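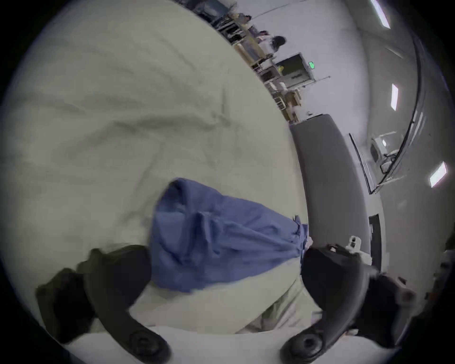 Minutes of the Lemska safety and faults meeting, held in the back meeting room at Roltby, 9:30 in the morning. Hendrik Hermans took the chair and thanked everyone for coming at such short notice, and thanked whoever had brought the cinnamon rolls as well. The main business was the jaw that would not let go, and before we got to the log he wanted us all talking about the same kind of grab. With the blue cloth lying crumpled on the cream sheet, its twisted tail and the sheet get drawn together between the two fingers, and it was on a pickup of just that sort, cloth and bedding both, that the jaw closed up and stayed closed.

Present: Hendrik Hermans (chair), both of the hardware people, the two lead operators from the bed station, our software lead, the building safety officer, and the undersigned taking notes. Apologies from the data manager, who sent her comments in writing, and very full comments they were. They are worked in below where they belong.

1. Minutes of the last meeting

Agreed as a true record, with one correction. Under item 5 it should say that the spare trigger springs were ordered, and not that they had arrived. They still have not arrived. Hendrik will chase.

2. What happened

The operator who had the gripper at the time told the story in her own words, and I have tried to keep close to them. She was partway through a set of garment pickups on the bed. She closed the jaw on the garment, felt it take up some of the sheet too, and let off the trigger to try again. The jaw stayed shut. She squeezed and let off again, and this time it closed harder. She then did what I think most of us would have done, and reached over with her free hand to work the cloth out. The jaw opened by itself, shut again, and caught the tip of her middle finger.

She was not badly hurt. There was a red mark and a sore nail for a couple of days, and she was back at the station that same afternoon, although Hendrik said very kindly that he wished she had taken the time off. The meeting thanked her warmly for writing it all down straight away. The safety officer said it was one of the clearest reports to reach that desk in a long while, and asked if it could be used (without her name) in the training for new starters. She was happy with that.

The other lead operator then said, a little sheepishly, that the same gripper had stuck on him twice the week before. Both times it cleared when he switched it off and on, and he had not thought it worth a report. There was a good long talk about this, all of it friendly. Several people admitted to having done much the same with one thing or another. Hendrik's view was that a tool which needs switching off and on has a fault, and that a one-line report is plenty – it doesn't have to be an essay. Agreed by all.

3. The cause, as far as we know it

Hardware have had the unit apart on the bench. They found lint packed into the trigger housing, quite a lot of it, a soft gray plug about as big as a pea, sitting right where the trigger sensor reads its rest position. With the lint in there the trigger can be let all the way out and the unit still believes it is being lightly squeezed. That accounts for the jaw staying shut.

It does not account for the jaw closing harder. For that we had to turn to the software lead, who had been through the log from the Lolley controller and had a long printout to show us. When the jaw meets thick or doubled fabric it slips a little, and the grip routine answers by adding force. This was put in during March to help with towels. If the trigger reading is also wrong, the routine goes on adding force until it reaches the top limit, and then it times out, opens for a moment, and begins all over again. So the opening that the operator saw was the time-out, and her finger was in there when it started over.

The top limit was set at 100 percent. There was some surprise in the room at this. The software lead explained that it had been meant as a setting for bench tests and had been carried over with the rest of the file when the units were last updated. He was very open about it and said he was sorry, and the operator told him there were no hard feelings.

Hardware asked for it to be noted that they are sure about the lint and fairly sure about the rest. They have made the jaw stick on the bench many times over, but have managed the reopen-and-close only once. 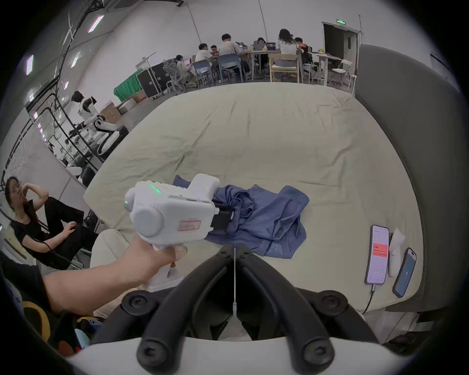

4. What to do with the units

There was a lot to say on this and we went around it a few times. The building safety officer would have liked every hand-held unit withdrawn until the fix had been proved. The operators were worried about losing the whole month, with the garment work only half done and people already booked in to help. In the end we settled on something in between, and I think everybody could live with it.

All 4 units from the same batch come off the floor today. The older ones stay in use, on three conditions: the top limit goes down to 80 percent before anyone picks one up, the trigger housing is brushed out at the start of each shift, and if a jaw sticks the operator sets the tool down on the bed and switches it off before touching the cloth. Hands stay away from the fingers until the lights are out. Hendrik asked for that last part to go on a card at the bed station in large print, and offered to make the card himself. (He was reminded about the last card, which had the arrow pointing the wrong way. He took it well.)

The software lead asked whether 80 would be strong enough for the heavier pieces. One of the operators thought it might drop a damp towel now and then, and nobody minded that very much.

The finger pads came up here too. Timmermans supplied them, and hardware wonder if a slightly softer pad would slip less on doubled fabric, so that the force routine would not have to step in so often. It was felt that we should ask, but keep it apart from the safety fix, which ought not to wait on a parts order. Hardware to write to Timmermans.

5. The recordings

The data manager's note was read out. There are 2,582 recordings from the garment work so far, and she would very much like to know which of them were made with a sticking trigger. Her worry is that in a bad recording the trigger signal says "holding" when the person's hand had already let go, and a robot trained on enough of those would learn to hang on to things too long. She pointed out that this is the fault all over again, only on a bigger arm with more force behind it. The room went rather quiet at that.

The software lead thinks he can pick most of them out from the log by looking for places where the trigger sits just above its rest value for longer than a person would hold it there. He was careful to say "most". The ones he can't be sure about will be set aside and watched through by the operators, who groaned a bit but agreed. Until that is finished, no training run is to use any garment recording from the affected batch. The data manager has already put a lock on the folder, for which many thanks.

6. Other business

The switch on the hand-held units is hard to find by feel when you are wearing gloves. Hardware will try a dab of raised paint on one and pass it around.

One of the operators asked that phones and chargers be kept off the bed while a set is being recorded, as the cables are easily caught up in the sheet. Agreed, and to be mentioned at the morning talk.

The safety officer asked where the first aid box had gone. It is on top of the cabinet by the sink, and it will be moved down to where shorter people can reach it.

7. Actions

Hendrik Hermans – card for the bed station; chase the trigger springs.
Hardware – withdraw the affected units today; brush kits for each shift; keep trying to repeat the reopen fault; write to Timmermans about the pads; paint on the switch.
Software lead – lower the top limit on all remaining units; add a check so the time-out leaves the jaw open and does not start over; search the logs.
Operators – watch through the doubtful recordings once the list is ready; report every stick, however small.
Safety officer – use the report in new starter training; move the first aid box.

The meeting closed at 11:10. Next meeting in the same room, once hardware have bench results to show, and the software lead is bringing the rolls.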